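Plostard BMX Start Gate Trainer
by Madik

Sold through Panasiuk Cycles, Brunusby

Most races are lost in the first second, and the rest of us find out on the first corner. The Plostard is a folding start gate for riders who would like to practise being early without driving to a track and queuing behind a nine-year-old who is better than them.

The gate drops on a random delay after the beep, so you can't learn the rhythm and cheat. It will annoy you. Your neighbours will get to know the beep as well, and there is a volume dial, which we suggest you use before 8 in the morning.

Weight: less than you'd fear, more than you'd like
Gate width: 100 cm
Length unfolded: 198 cm
Starts per charge: 200
Fits: 20 inch and 24 inch wheels
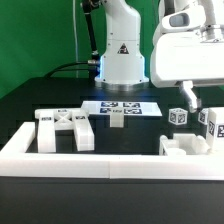
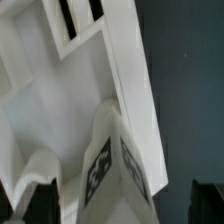 Set it up on level ground. A sloping drive is fine if the slope goes the way you're going. The side feet screw in by hand and need checking every few sessions, as does your front wheel if you keep leaving before the gate does.

Spare springs and gate pads are listed under Parts. Charger included, ramp sold separately. Collection from the Brunusby shop is free. Orders placed in December go out in January.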